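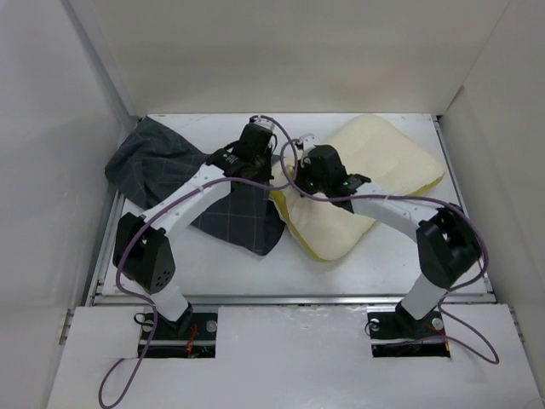

The windowpane check has a lot to answer for. It has sold more bad jackets than any other pattern, and I own two of them. The trouble is scale. Put a large, thin, light grey check on charcoal cloth, spread it across a white table, and it looks like money, even with a cream cushiony thing edged in yellow pushed up beside it. Put the same check round a middle-aged torso and you have a map of somewhere hilly.

I learned this in Pralow, where they have been weaving checks for 172 years and where the mill shop will let you stroke the bolts for as long as you like, provided you keep your coffee outside. I went in July, when the town is full of people like me, walking slowly and saying "hand" when we mean "feel". The bus from Kaltby takes 26 minutes and drops you by a bakery that sells one kind of bun.

The mill itself is a disappointment if you were hoping for gloom. It has skylights. It has a café called Estrella, which does a respectable soup and plays the sort of guitar music that makes you eat faster. Upstairs is the pattern room, where every check the mill has woven is kept in big flat books, and where visitors are allowed to turn the pages if they have washed their hands and look sorry.

What the books show is that fashion in checks moves very slowly and then apologises. The squares get bigger for a decade or so. They get so big that a waistcoat can hold only one and a half of them. Then somebody loses their nerve and the whole country goes back to plain navy. There is a page of mustard and plum that I would have walked past in a shop and have thought of daily ever since.

Matching is the other matter. A stripe has to meet its neighbour in one direction. A check has to meet it in two, at every seam and pocket, and a tailor will charge you for both. My first jacket was made by a man who had taken a more relaxed view. The lines arrived at the shoulder from the sleeve and the body and failed to recognise each other. I wore it to a wedding, where an aunt asked if I had been in an accident.

The cloth I finally bought is a Pralow quality called Druterura, a name I have yet to hear pronounced the same way twice. It cost 100 a metre and I took 5 metres, which is too much for a jacket and not enough for curtains. It lives on the spare bed. Guests have been told to sleep round it.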